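[jekbridge-makers] Re: Budget for the second arm, what should we actually put on the list?

From: Lahcen Benmoussa
To: jekbridge-makers
Date: Jul 4, 2026

Hi Ruwan, hi all,

Great questions, and I'm glad somebody asked them before the order went in! Answers in between.

Ruwan Hettiarachchi wrote:
> Brahim says the grant people want a line-by-line list for the
> second bench. I have the arm and the gripper on it and not much
> else. Can you tell me what you ended up buying for the first one
> that wasn't in the plan? Also, Hazem thinks we should skip the
> smaller arm and go straight to the big Drallent. Thoughts?
> And do we need a proper work table or will any old desk do?

First, the big Drallent. I'd love one, I really would, I had the brochure open half of Thursday evening. But for what our members do with an arm in their first year I think it's the wrong buy. You'd spend the whole grant on reach and payload and then have people moving little cubes with it. The small one does that beautifully, and when somebody drives it into the table (they will) the repair comes out of petty cash. If the Wasgate group wants to share a big arm with us later on, I'm all for it, and I'd help write that application.

On the table: please don't use any old desk. Get a plain white top, matte if you can, with space at the back for a light-colored panel or a bare wall. We started on the old brown desk from the office and the cubes kept getting lost in the wood grain as far as the camera was concerned. Davoud spent two weekends tuning colors and then we changed the tabletop and threw most of his settings away. Sorry again, Davoud.

The exercise we're building everything around is the sorting one. You draw a black rectangle on the table, and the arm picks up red and teal cubes and sets them down inside it, side by side. It's simple to explain to a newcomer and surprisingly hard to get right, so it's my yardstick for every item below. If a part doesn't help with that job, it can wait for next year.

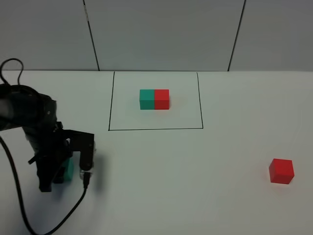 What I'd put on the list

1. The arm, same model as the first. Sharing spares between two benches is worth a lot, and everyone already knows how to set it up.

2. A parallel gripper, plus a spare pair of fingers. Budget $89 for the spare pair. I left them off last time and we lost most of December waiting for replacements.

3. Cables and cable management. This was my biggest miss. The gripper has its own cable on top of whatever feeds the arm, and they all want to lie across the table exactly where you're working. Put down clips, sleeving and one longer gripper cable so it can be routed back along the arm. I still haven't done this properly on bench one – happy to do both in one go.

4. Fixed camera and a solid mount. The Mahrous bracket has been rock steady for us. It's $345 with the clamp, and yes, I winced too, but I wouldn't go back to the tripod.

5. Lighting. Soft and even beats bright. Roughly $200 should cover a pair of panels and stands.

6. Consumables. Cubes, black markers, cleaner for the tabletop. Tiny money, but if it isn't on the list somebody ends up paying for it out of their own pocket, and that somebody has been me.

I'd leave the conveyor off. I know Hazem has a soft spot for it and it would look fantastic on open day, but we haven't got a lesson that uses it yet.

One thing I don't know is whether the grant covers shipping. Brahim, could you check? The arm comes in a pretty heavy box and the quote I got last time had freight as a separate line. Also whether they'll accept a quote or need a proforma invoice.

Ruwan, if you send me your spreadsheet I'll fill in part numbers this weekend. And come by on Tuesday if you want to drive the thing yourself before you sign off on another one – it's a lot of fun, and you'll see what I mean about the cables.

Lahcen

--
jekbridge-makers mailing list
Reply to this message to post to the whole list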